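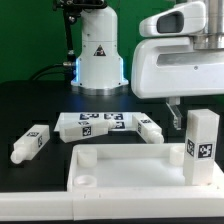 JURKHAM COMMUNITY HALL
Pre-season walk-through, kitchen, hall, grounds
Month: January
Done by: Enikő Pálfi
With: Arne Bauerfeind (kitchen and switchboard only, had to leave at 11)
Copy to: Zsolt Pintér, Etelka Győri

Key: OK = fine. FIX = needs doing before first booking. WATCH = leave for now, look again next time. N/A = not applicable.

Typed up from my handwriting so sorry if anything's out of order. Started 8.40 am, finished just before one.

1. ENTRY AND CARPARK

1.1 Front gate latch. OK. Stiff.
1.2 Carpark surface. WATCH. Pothole by the bottlebrush is back. Cold mix from last winter has lifted out in one lump and somebody's put it on the garden edge.
1.3 Accessible bay marking. FIX. Can hardly see the blue. Paint's in the shed, see 7.4.
1.4 Ramp handrail. OK. Gave it a good shove both ends.
1.5 Ramp surface. FIX. Grip strip peeling at the top, left side going in. Trip hazard. Taped it with yellow tape as a stopgap, that won't last a week of prams.
1.6 Front step nosing. OK
1.7 Outside light over door. FIX. Dead. Not the globe, tried a new one. Arne reckons the sensor.
1.8 Sign with after-hours number. FIX. Still has Benedek's old mobile on it. He changed it in spring!! Etelka to get new sticker done.

2. MAIN HALL

2.1 Floor. WATCH. Two boards cupping near the stage, same ones as before. No worse that I can tell.
2.2 Exit doors east. OK. Opens first push.
2.3 Exit doors west. FIX. Chairs stacked in front AGAIN. Moved them. Whoever had it for the Christmas breakup, please. The floor tape is there for a reason. Bar itself works.
2.4 Exit signs. East lit, west lit, kitchen one flickering. FIX kitchen one.
2.5 Emergency lights test button. OK, all came on. Didn't do the full discharge, that's the contractor in autumn.
2.6 Max occupancy sign. OK. 794 is the number of the hall permit not the number of people, have had that question twice now so I've written PERMIT NO. next to it in texta.
2.7 Stacking chairs. Pulled out 26 with split seats or a missing foot. In the back passage with a DO NOT USE note. Zsolt do we repair or tip? The feet are cheap, the seats aren't.
2.8 Trestles. WATCH. Locking arm slips on the one with the green paint on the leg. Can go at the bottom of the stack, shouldn't have an urn on it.
2.9 Ceiling fans. OK on low and medium. North one wobbles on high. Turned the dial stop down so it can't get there.
2.10 Windows and flyscreens. Three screens torn. FIX but not urgent. Well, urgent if you've ever done a wedding tea in there in February.
2.11 Stage steps. OK
2.12 Stage curtain. WATCH. Fire retardant tag is readable but date's faded. Need to find the certificate, Etelka thinks it's in the Lambrakis folder with the old insurance stuff.
2.13 Piano castors. Locked, OK. Out of tune, not my department.

3. KITCHEN

3.1 Fire blanket. OK, pull tabs showing.
3.2 Extinguisher. OK. Needle in green, tag punched. Hung back up on its hook, was on the floor holding the pantry door open.
3.3 Stove, gas. OK. All four light. Back left slow. Arne did the soapy water on the fitting, no bubbles.
3.4 Gas shut-off labelled. FIX. Label's fallen off behind the bin. Stuck back on with tape, needs a proper one.
3.5 Rangehood filters. FIX. Disgusting. Soaked them and they came up halfway. Need a second go or new ones.
3.6 Fridge temp. OK, 3 degrees at 9.15.
3.7 Freezer. WATCH. Ice build up round the seal. Someone's left a stollen in there, unlabelled, since before Christmas by the look of it. Claim it or it goes.
3.8 Hot water. Tested at the kitchen tap, 61. Good for washing up, too hot for hands without mixing. WARNING sign over sink is OK but curling. Toilets are on the tempering valve, see 4.3.
3.9 Urn. FIX. Lid knob gone, people are using a teatowel to lift it. That's a scald waiting to happen. Took the urn out of use and put it on top of the cupboard. Spare urn is fine.
3.10 Urn cord, spare. OK, tag current.
3.11 First aid kit. Used bandaids not replaced, burn gel out of date. FIX. I'll get them from the chemist and put the recipt in the tin.
3.12 Knives. In the block with the lid. OK
3.13 Mouse evidence. Yes. Under the sink, left hand side. Steel wool in the pipe gap, two traps set. No bait in the kitchen please, traps only.
3.14 Bin lids. One cracked. WATCH.

4. TOILETS

4.1 Floors. OK. Mopped before I came, thankyou whoever.
4.2 Grab rails, accessible toilet. FIX. The fold-down one has play at the wall. I wouldn't want my full weight on it. Sign on the door for now saying rail out of order. This is first on the list for me, before the lights, before anything.
4.3 Basin hot water. OK, 43 at the accessible basin after running it a couple of minutes. Under the limit.
4.4 Door locks. Ladies middle cubicle sticks. You can get out but you have to lift it. FIX, a kid would panic.
4.5 Change table. OK. Strap replaced.
4.6 Exhaust fan. Noisy. WATCH
4.7 Sharps container. OK, nearly empty, bracket firm.

5. ELECTRICAL (Arne)

5.1 Switchboard clear access. FIX. Mop bucket and a box of bunting. Moved.
5.2 Safety switches. Tripped both by the test button, both fine. 30 mA ones. Stage circuit slow to reset but went in.
5.3 Circuit labels. Power 4 says "shed??" It is not the shed. It's the outdoor points at the back. Relabelled in pencil.
5.4 Test tags on leads. Six leads out of date, bagged up. Two more with no tag at all, cut the plugs off one because the outer was split right back. Zsolt don't fish it out of the bin.
5.5 Powerboards. Found one plugged into another behind the stage. Separated. No piggybacking, it's in the hire terms, clause whatever.
5.6 Smoke alarms. OK on test. The passage one chirps, battery done, batteries on order.

6. PLAYGROUND AND BACK LAWN

6.1 Fence. OK
6.2 Childproof gate. FIX. Doesn't self-close the last bit. Needs a squirt and a new spring.
6.3 Softfall. Low under both swings. Raked it back in but we need another load. Benedek to ring Drarnbridge for a price delivered.
6.4 Swing chains and shackles. OK left. Right one worn at the top shackle, WATCH, or just do it while the ladder's out.
6.5 Slide. Too hot to touch by 11.30. Nothing wrong with it. Shade sail is still in the shed in its bag.
6.6 Spiders. Redbacks under the seat by the tap. Dealt with. Check again before any kids party.
6.7 Gum at back corner. Dead limb over the fence line, arm thick. FIX, arborist, not a bloke with a ute. Taped the area off.
6.8 BBQ. Plate OK, hose perished near the regulator. FIX. Bottle disconnected.

7. SHED

7.1 Padlock. OK. Key sticks, graphite not oil.
7.2 Mower. Guard on. OK
7.3 Fuel. In the proper can, away from the door. OK
7.4 Paint. Blue line marking tin has skinned over, might be alright underneath.
7.5 Ladder. OK. Feet good. The old wooden one should go, no one should be climbing that. WATCH, meaning please someone take it.
7.6 Shelving. Not fixed to wall. FIX, two brackets.

BEFORE FIRST BOOKING, in this order
Grab rail 4.2
Ramp strip 1.5
Cubicle lock 4.4
Kitchen exit sign 2.4
Gate 6.2
Dead limb 6.7, already rang, waiting on a call back
BBQ hose 6.8 or take it off the hire sheet
Passage alarm battery 5.6
Outside light 1.7

COMMENTS

Zsolt: can do the grab rail and the cubicle lock same visit. Is the wall behind the rail brick or sheet? Different anchors.

Enikő: brick one side, sheet the other. The loose one's on the sheet.

Zsolt: ok. Needs a noggin then. Half a day not an hour.

Etelka: Sticker ordered for 1.8. Curtain certificate NOT in Lambrakis folder, looked twice. Will try the filing cabinet at home.

Benedek: softfall, they want access for a truck so gate needs to be off its hinges that morning. Also the stollen is mine, sorry, will collect.

Arne: outside light is the sensor. Have one in the van. Chairs, I'd tip the split seats and keep the legs for spares.

Signed E. Pálfi
Next walk-through before Easter, someone else's turn to do the mouse cupboard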